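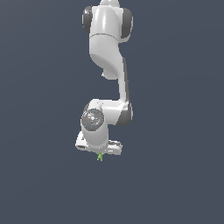 When the simulator said "held" and the gripper disagreed

Toprak is the grasp simulation I maintain in the evenings. It has one arm, one two-finger gripper and a library of awkward meshes, and its job is to produce grasp labels that a planner can be trained on. In May I found that it had been producing wrong ones. This post covers the fault, why my checks missed it, and what I changed.

The symptom came from downstream. The planner, Lidemach, had started to favor very light closures on irregular parts. It would bring the fingers in, stop early and lift. In Toprak this scored well. In a second simulator, Grurngate, which I keep only for cross-checking, the same commands dropped the part within the first few centimeters of travel. I had 594 grasps in the batch. Grurngate disagreed with Toprak on 39 of them, and in every one of the 39 it was Toprak that called the grasp a success.

My first guess was friction. It's always my first guess, and I lost most of a week to it. I lowered the coefficient in steps and reran the batch each time. The good grasps got worse, as they should, and the bad ones did not move at all. A grasp that doesn't care about friction is not being held by friction, and I should have stopped there and gone to read the attachment code.

The second guess was the collision mesh. The parts in the set I call Ballalau are all lumpy, with branches and folds, and each is broken into convex pieces before the physics engine sees it. If that is done badly, the pieces fill in the hollows and the engine sees a bigger object than the one on screen. I regenerated the set with a finer split. Two grasps changed result. That left 37.
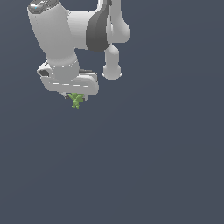 The success check in Toprak had three conditions: the fingers report contact, the part's height has increased, and the part is within a set distance of the hand. None of those is a measurement of grip. I render with no floor and no background, so by eye there isn't much to go on either. A small green part hanging under the fingers looks much the same whether the contact forces are carrying it or something else is, and I had looked at plenty of renders like that and passed them.

Something else was carrying it. Early on I had added a helper constraint to stop parts from jittering at the moment of closure. When both fingers registered contact, the helper tied the part to the hand with a fixed joint, and it was supposed to be released 15 physics steps later, before the lift started. The release was triggered by a contact event. If one finger lost contact during those 15 steps, the event handler returned early and the release never ran. The part stayed welded to the hand through the whole lift, with the fingers doing nothing useful.

So the weakest grasps, where a finger brushed a lobe and slid off, were the ones most likely to be recorded as perfect. They had zero slip. I had even sorted by slip at one point and read the zeros as a good sign.

The same bug had a milder form on opening. When the fingers were commanded apart, the handler removed the joint but left the part asleep in the physics engine, so it stayed where it was until something touched it. 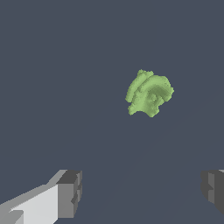 Fingers open, part clear of both.

After that, the fix was short:

1. The helper constraint is gone. I deal with the jitter by using smaller time steps during closure, at some cost in run time.
2. Success now needs a nonzero normal force on both fingers for the whole lift, read from the solver and not from the contact flags.
3. At the end of every lift the hand is shaken along two axes.
4. Any grasp with exactly zero slip is logged as an error and excluded from the labels.
5. Parts are woken explicitly whenever a constraint on them is removed.

With those in place, all 37 remaining cases fail in Toprak as they do in Grurngate. I threw out the old labels and retrained Lidemach from scratch. It closes harder now, and it has stopped going for the thin lobes.

This was a labeling problem and no hardware was involved. I would still class it as a safety matter, because a planner trained on the old labels and run on a real cell would have carried parts over whatever was underneath with almost no grip on them. If you have a helper constraint in your own simulator, log when it is created and when it is destroyed, and compare the two counts after each run. Mine differed by 37, and it would have taken a minute to check.

Fitzgerald Halvorsen

Recent posts
Why I stopped trusting contact flags
Splitting meshes for Ballalau, part 2
Lidemach training notes
Smaller time steps and what they cost

Copyright Fitzgerald Halvorsen | Contact | Back to top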